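Getting old mammogram films sent to a new imaging center?

Asked 25 June 2019 in Medical Records and Tests

Hi everyone, I hope this is the right section. My doctor has referred me for a routine mammogram, and because we moved house in March I'm going to a new place this time, Brarketti Imaging. When I called to book, the lady on the phone was very sweet and said they would like my earlier pictures "for comparison" if I could arrange it. I said of course and hung up, and then realized I have no idea how a person arranges that! My old ones were done at the Kuveck clinic, which is a long drive from us now. Some are on film, I think, and the newer ones must be on a computer. Do I have to go and pick them up? Do I pay for them? And is it really worth the bother if the last few were all normal? My appointment is nine days away, so I'm getting a little fidgety about it. Thank you in advance to anybody who has been through this.

3 answers

Answer 1 (marked as helpful)

Welcome to the new town, and please don't fret, this is a very ordinary request and the records people deal with it all day long. I worked the front desk at an imaging office for a good many years before I retired, so let me tell you how it usually went with us.

Call Kuveck and ask for the film library or the imaging records desk, as opposed to general medical records. If you get the general line they may send you only the written reports, and the radiologist wants the pictures themselves. They'll have you sign a release form, which most places can email to you. On the form, write the name and address of the new center, your date of birth, any former last name, and "all prior mammograms, images and reports."

The newer studies can often go straight from one office to the other electronically. If the two places aren't connected, they'll burn a disc and mail it, or you can pick it up. Old films are a bit slower, as they may be kept in off-site storage, so mention your appointment date right at the start. As for cost, we never charged when things went directly to another doctor, but some offices do ask a small fee for a personal copy, so ask.

And yes, I do think it's worth it, even with normal results. A spot that has looked exactly the same for years is a very different matter from one that wasn't there last time, and the doctor can only tell by looking at both. I saw many ladies called back for extra views simply for want of the old ones.
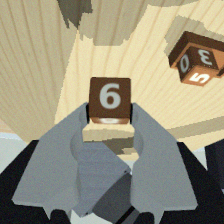
One more thing while I'm rambling: call the new center two days before you go and ask if everything has arrived. If it hasn't, keep your appointment anyway unless they tell you otherwise. They can do the exam and add the comparison to the report later on. Good luck, dear, and wear a two-piece outfit!

Answer 2

Mine took eight days by mail, so I'd call first thing tomorrow. I ended up asking for a second disc for myself and I keep it in the desk drawer with the car papers.

Answer 3

I think they have to keep them forever? Not sure though, my sister's place got rid of some. Just ask them.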